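Início / Dados abertos / Política local / Eleições

# Prokel - votações da câmara municipal em formato aberto

O Prokel reúne as votações nominais da câmara de Andrade num conjunto de dados simples, que qualquer pessoa pode abrir numa folha de cálculo. Começou como um caderno meu de apontamentos e cresceu muito mais do que eu esperava!

Versão de 15 de abril de 2018. Manutenção: Juraj Halás.

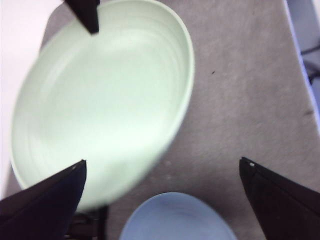
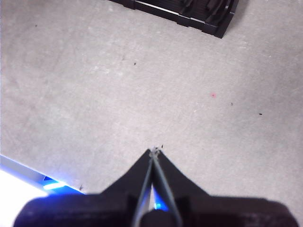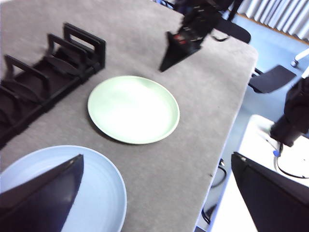 **De onde vêm os votos?**

Das atas publicadas pela câmara depois de cada sessão. Cada linha guarda o número da ata e a página, para se poder conferir o voto no original.

## Conteúdo

- `votos.csv` - uma linha por vereador e por votação
- `propostas.csv` - título, autor e resultado de cada proposta
- `mandatos.csv` - partido, data de entrada e data de saída

São 9 vereadores e 100 propostas nesta versão. O campo `voto` aceita 4 valores: `favor`, `contra`, `abstencao` e `ausente`. Os ficheiros estão em UTF-8, separados por ponto e vírgula.

## Como usar

Liguem `votos.csv` a `propostas.csv` pela coluna `id_proposta`. Experimentem cruzar o voto com o partido - as votações do orçamento são uma delícia de explorar, com alianças que mudam de uma sessão para a outra.

## Limitações

Três atas estão digitalizadas com má qualidade e foram transcritas à mão (coluna `manual` igual a 1). Quem mudou de partido a meio do mandato aparece duas vezes em `mandatos.csv`. As votações secretas ficaram de fora.

## Próximos passos

Em julho entram as assembleias de freguesia de Valtbridge. Correções são muito bem-vindas, até as mais pequenas: abram um pedido com o `id_proposta` e a página da ata.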